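Maintenance and Setup of the Bowl Handling Cell
Student project report, Cesevura Technical College
Nov 25, 2022

4. Gripper and cable maintenance

The cell had been in use since January when our group took it over. The log showed 3,012 cycles on the old finger pads, and the pads were hard and shiny at the tips. We replaced them with Bendent pads and reset the counter. The screws were tightened by hand first and then with the torque driver, working across the bracket.

The cable at the gripper was a bigger problem. It had been tied too short, and the arm stopped with a communication fault when the wrist turned near its limit. We cut the old ties, checked the plug for bent pins, and tied the cable again with a longer loop. A longer loop hangs lower, so we moved the wrist through its full range at slow speed and watched for snagging. The first try touched the workpiece on the way down. We took up a little slack at the upper tie and ran the check again.

5. Reteaching the table height

After the pad change the fingers closed slightly lower than before. We retaught the table height at four points and saved it in the Skekero controller under a new name, keeping the old file as a backup. The approach height was set from the tallest bowl in the set. Yellow bowls of different sizes were used for all of the setup work, because the Zariņš test sheet calls for them.

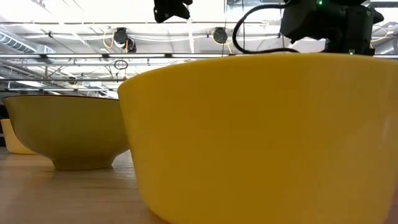

We then ran 53 test picks at reduced speed. In 14 of them the fingers touched the rim before closing, mostly with the smaller bowls. Adding a short pause above the rim and slowing the last part of the approach helped, but we did not have time to repeat the whole series at full speed.

6. Work left for the next group

The ties on the gripper cable should be checked weekly. The pads should be looked at every 1,012 cycles, which is the interval we entered in the log. The backup file can be deleted once the full-speed test is finished.

Contact: Cesevura Technical College, Automation Lab | Copyright 2022 | Back to top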